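Gripper handling rules, project report, Kavitha Poduval and Lucian Văduva

Our group wrote check rules for the hand-held gripper used in the Brundano project. Every session starts with the pads open over a bare tabletop.

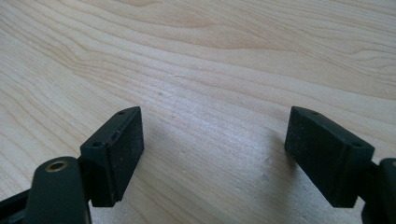 ## Rules we kept

- Wipe dust off both pad faces before the first recording.
- Check the pad screws every 40 grasps - by hand, no power tools.
- Log any scuff with the time of day.

We logged 214 grasps in June. Eight were thrown out under rule two.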